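¿Reinvertir los dividendos o cobrarlos en la cuenta?

Esperanza Kowalczyk
¡Hola a todos! En agosto abrí mi primer fondo indexado con Padurard y estoy encantada, llevo tiempo queriendo empezar. Meto 100 euros al mes y ahora la web me pide elegir entre la clase de acumulación y la de reparto del Pomitis Global. Las comisiones son idénticas. No necesito el dinero hasta dentro de 15 años, pero me hace muchísima ilusión ver entrar algo en la cuenta de vez en cuando. ¿Qué haríais vosotros? ¿Se puede cambiar después?

Tamsin Van Dusen
¡Enhorabuena por el primer fondo! Con 15 años por delante yo iría de cabeza a la de acumulación. El dividendo se queda dentro del fondo y sigue trabajando, y no tributas por él hasta que vendes. Con la de reparto, si vives en España, te retienen el 19 % en cada pago – y luego te toca a ti reinvertir lo que queda, cosa que casi siempre se va dejando.

Yo tuve la de reparto 2 años y lo que cobraba se me iba en gastos de casa sin enterarme. Me cambié y feliz.

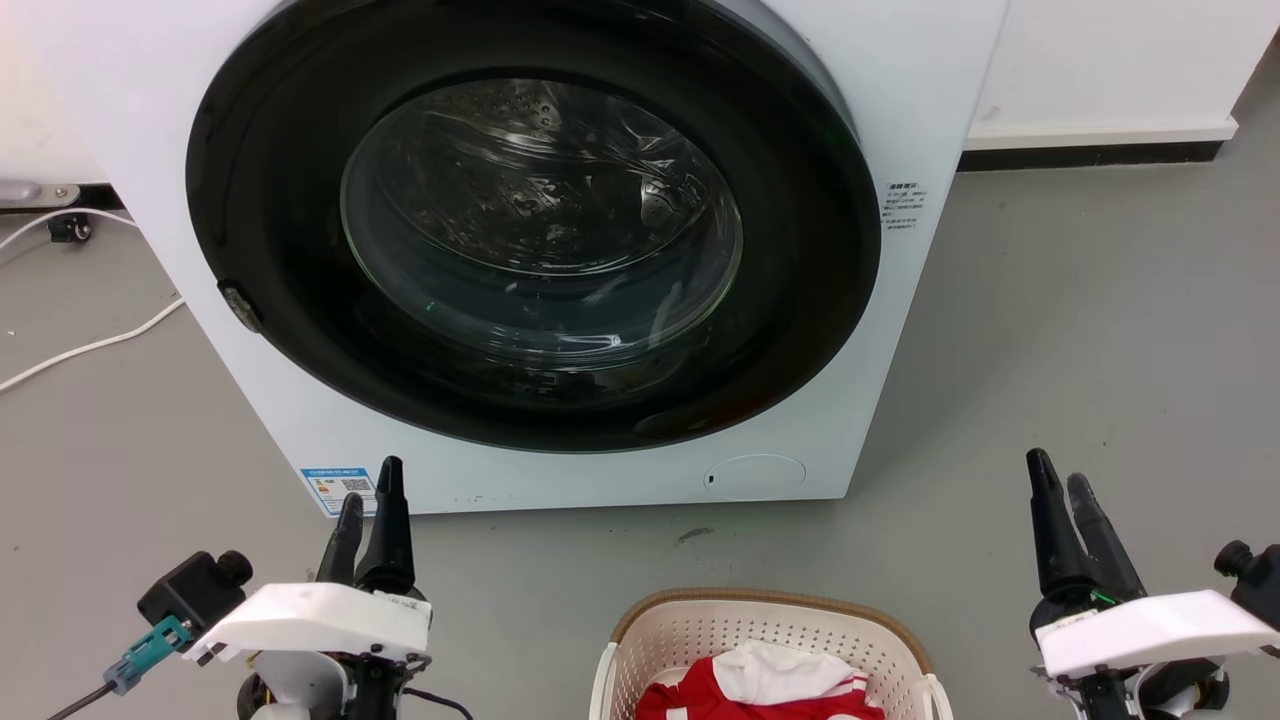 Sobre el cambio de clase
Sí se puede, pídelo como traspaso entre fondos y no como venta y compra. Si los dos cumplen los requisitos para traspasos no pagas impuestos en ese momento. Pregunta antes en Padurard si te dejan hacerlo desde la web, a mí me mandaron un formulario. ¡Ya nos contarás!

Plerdale
Acumulación. Yo tengo la de reparto en Szabo porque me gusta ver el ingreso, pero va por gustos. Mira también la inversión mínima, que a veces no es la misma en las dos clases.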